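Last updated: Aug 14, 2020

Clirkico two-arm bench kit: good arms, but please read this before you leave it alone

I bought the Clirkico kit with my own money from a shop in Gallport. It is a pair of small black arms for a table, and I use it to practise assembly tasks with gears. Before this I had one arm from Lai, so I can compare a little.

First the good part. The arms are stiff, the screws are easy to reach, and the manual is clear even for a person who reads English slowly. It took me one evening to put everything together. Movement is quiet, much quieter than the Lai, which my neighbour could hear.

My complaint is about the gripper, and it is a serious one. When I pressed the stop button in the software, the left arm stopped but the fingers continued to close. I had a gear between them, and the motor pushed until the plastic made a crack. Two teeth were gone. I thought I had made a mistake in my program, so I wrote a very short one with only "close" and "stop". The result was the same.

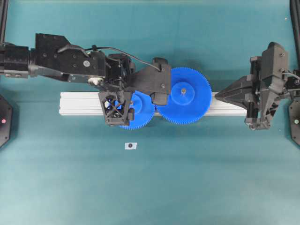

After this I kept a small notebook. I ran the short program 100 times with a piece of foam in the fingers. In 14 of these runs the fingers did not obey the stop. It happened only on the left arm, and only when both arms were moving at the same moment. With the right arm switched off, I could not repeat the fault.

I wrote to the support and received an answer after four days from Obsa Kahsay, who was polite and asked for my notes. The explanation was that the stop message goes first to the arm joints and then to the gripper, and if the line is busy the second message can be lost. There is a new firmware, 4.2. I installed it and repeated the same test, and all the runs stopped correctly. I am glad, but my kit was delivered with the old version, and there was no paper in the box to warn me.

What I would ask from Clirkico is a real stop switch that cuts the power to the grippers. The Ullska kit has one in its box. A foam block is cheap and a gear is cheap also, but a finger is another matter.

Until they add it, I do these things:
- update the firmware before the first use
- set the gripper force to the lowest value that holds the part
- keep the mains switch where the hand can find it

I give it three stars of five. With a proper switch I would give four, perhaps more. The arms themselves I like very much.

Comments

tamsin_w: Had the same thing with mine, also the left arm. I blamed the cable for weeks. Updating now, thanks.

Pell: Does the lower force still hold metal parts?

Author's reply: Small ones, yes. A heavy one slipped from my fingers setting two times, so I raised it a little.

gearbox77: Three stars is generous for a stop button that doesn't stop.

Related reviews
Ullska starter kit, second look
Lai single arm after one year
Foam, clamps and other cheap things for the bench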